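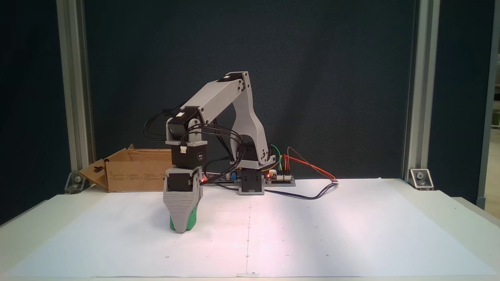

Kornomstead wrote back that the rye starter went flat on them too, and that a cooler shelf fixed it within 3 feedings.

Notebook, March 2026

Moved both Grultow jars down to the pantry floor. Feeding once a day now, equal weights flour and water. Jar 2 smells sharp, like nail polish, so it gets a double feed tonight. Jar 1 is fine.

The February flour is used up. Opened the Skjelbred whole rye, which is coarser and takes more water. Dough came out stiff at the old ratio. Added 14 grams and it mixed all right.

Baked three loaves. Crumb tight at the bottom on all of them. Next time let the shaped loaves sit longer before baking, and check the oven dial against the loose thermometer.

Still need to order bannetons.

Last updated: 2 days ago
Print this page | E-mail this page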